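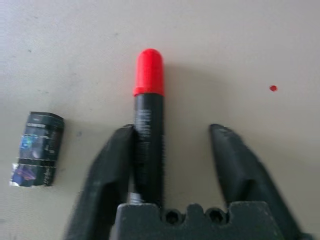
A red-capped marker at the gripper fingers during handling work at Wanivell.

Triris Pauses Gripper Work After Grip-Sensing Fault

Triris has paused unattended marker handling at its Wanivell site after a fault in which a gripper reported a firm hold while only one finger was touching the item. No one was hurt.

The fault appeared in December during a run of 1443 picks. The control software logged six false readings and let the arm continue each time. Engineers traced the error to a finger position setting changed during routine service.

"The arm should have stopped at the first bad reading - it did not, and we take that seriously," said Akinyi Biwott, head of safety at Triris.

Work with the marker and its white plastic case continues under staff supervision, at reduced speed.
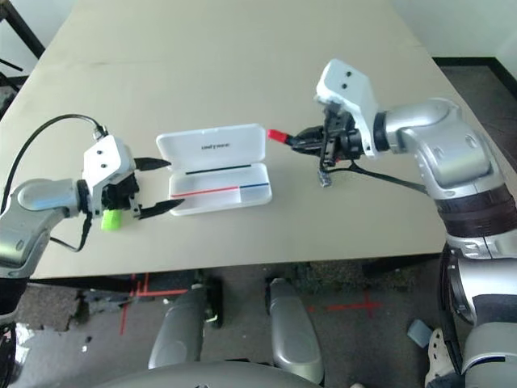 Next Steps

Triris will complete over 1000 supervised picks before unattended work resumes. Customers using the same software should contact Juraj Šimek in the service office.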